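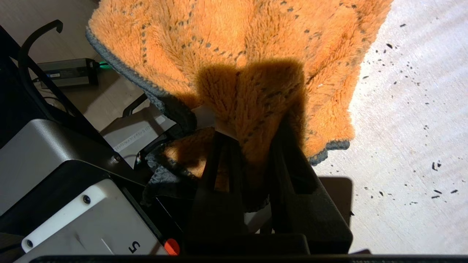

Break Room Robot: Staff Questions

Is anyone at Grakcombe losing hours?
No. The 16 staff on the cleaning crew keep their shifts. Counter wiping moves to the robot — restrooms and floors stay with people.

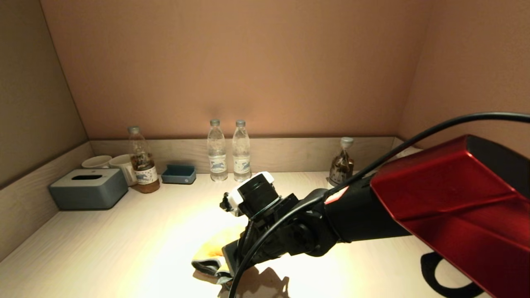
Leave mugs and bottles at the back of the counter. Clear anything else before 4.

Who do I tell about a missed spot?
Crescencio Valcárcel, or the Saturday lead.

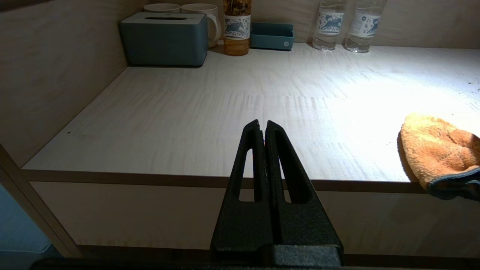 Counter with orange towel, Grakcombe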